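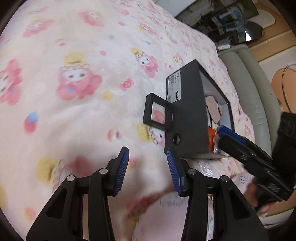
Chapter 7
Boxes That Outlive What They Carried

Most advice on household storage begins with a purchase. Buy the clear bins, the advice goes, and order will follow. This chapter starts from a less flattering place: the shoebox that came home with a pair of shoes, was emptied within the hour, and is still in the house years later holding something else.

The usual claim is that such boxes are free storage. Students should be slow to accept it. A box takes up shelf space whether it holds much or little, and a black one with a lid hides its contents completely. The label on the end makes matters worse. It was printed for a stockroom. A label reading DAPHNE beside a barcode tells a shop assistant what to reach for, and tells the owner nothing at all about the small black frame or the odds and ends that may have moved in later.

The Stemell household survey, which we will lean on through this chapter with some caution, visited 239 homes and opened 1014 reused boxes. In 303 of them the owner could not name the main contents before the lid came off. The survey's authors blamed poor labeling. We are less sure. Some of those boxes may simply have held things that no one wanted enough to remember, and a better label would have preserved the problem in neater handwriting.

7.1 Emptying onto the Bed

The bed is the common sorting surface in small homes. It is wide, soft and at a decent height, and a frame with a clear window can be set down there with little worry. Zekent's popular home guide calls it "nature's worktable." The guide does not mention patterned bedspreads, against which pale or pinkish objects are easily missed, or what happens at eleven at night when the sorter wants to lie down.

Tip the box on its side before taking anything out. Smaller pieces tend to slide toward the opening, and flat ones lean where they can be seen. Then ask of each object where you would look for it first. If the answer is somewhere other than a shoebox, put it there.

Key terms: reused container, stockroom label, sorting surface, first-look place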